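Jiltano two-arm build: frequently asked questions

What is Jiltano?
A two-arm robot we are putting together in the shared workshop at Trultbridge. It sorts and moves light objects on a tabletop. It's a hobby build and there is no kit for sale.

Do I need two arms?
No. The Firero control software runs with one arm. Set the second one to "none" in the settings file and skip the handover tests.

What do you practice on?
Mostly artificial fruit. It doesn't bruise or roll off and rot under a bench, and the shapes are different enough to give the grippers trouble.
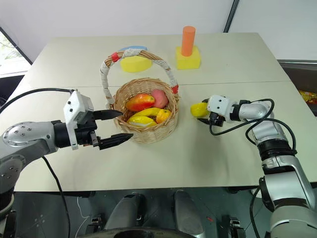 Fruit basket test, with a yellow piece in the right gripper.

Why is there red tape on the basket handle?
We use it as a marker when lining up the cameras. Any bright tape will do. Replace it when the edges start to lift.

How long does setup take?
Allow 42 minutes the first time, most of it calibration. After that, a restart takes a few minutes unless someone has moved the tables.

How many practice runs did you record?
169 for the basket task. We threw out 33 of them, mainly for dropped fruit and cable snags.

How do I stop the cables from catching?
Leave a loop at each wrist and move the arm through its full reach by hand before powering up. If a cable goes tight anywhere, add slack. The Hirvonen clips we tried first were too stiff and we don't use them now.

Can I come and try it?
Members can, any evening after 6. Read the safety sheet by the door first and keep one hand near the stop button.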